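Cup drying rack

A cup drying rack, also called a cup tree or a mug stand, is a small household object on which washed cups and glasses are left to dry. It usually consists of a heavy base and a number of hooks, pegs or arms. The cups are hung on the arms by the handle or put over them with the mouth down, so that the water can run out and the air can reach the inside. In many homes the rack stays beside the sink the whole day and is used for storage as well as for drying.

History

Simple pegs for hanging cups were fixed under kitchen shelves long before the free-standing rack became common. The free-standing form is useful in rented rooms and small flats, where it is not allowed or not practical to put screws in the wall. The household goods maker Feltano sold a wire model with a round wooden foot from 2000, and this model was later copied by smaller workshops. The Prina workshop still makes a similar one with straight pegs, which is mostly bought for cups with large handles.

Construction

The base is made of wood, metal, plastic or stone. A wooden base looks warm but has to be wiped, because water that stands on it for a long time leaves dark rings. Some makers cut a shallow groove in the base to collect the drops; others supply a loose tray. The arms are commonly of bent wire, with or without a coating. The end of each arm is turned up or curled – a cup can then not slide off when the table is moved.

The size depends on the number of cups. The smaller Kelano rack has a base 2 cm thick and weighs little, so it must be loaded evenly on all sides. A rack of more than 54 cm in height is normally meant for shops and cafés.

Use

Cups with handles are hung from the handle. Cups without handles, such as children's plastic cups, are placed over the end of an arm or stood upside down on the base. Glasses can be dried in the same way, but thin glass may chip if it touches the wire or another glass, and many people prefer to stand glasses on a cloth next to the rack.

Plastic cups often keep drops on their surface longer than glass or ceramic cups. They are also light, and a full rack of them is easily disturbed.
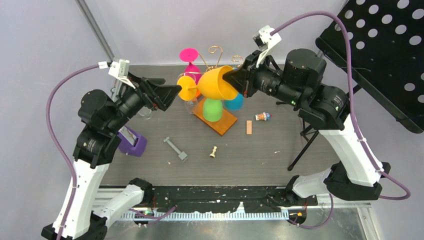
Can a cup drying rack be used for wet wooden cups?
It can, if the cups are first dried with a towel and then hung where the air moves freely, away from strong heat.

Care

Wire arms are washed with warm water and a little soap, and dried at once to avoid rust. Where the coating is broken, the arm should no longer touch the inside of a cup. A wooden base may be treated with oil suitable for kitchen use. The Yousafzai rack has arms that can be taken out of the base for washing.

See also

Dish rack
Draining board
Tea towel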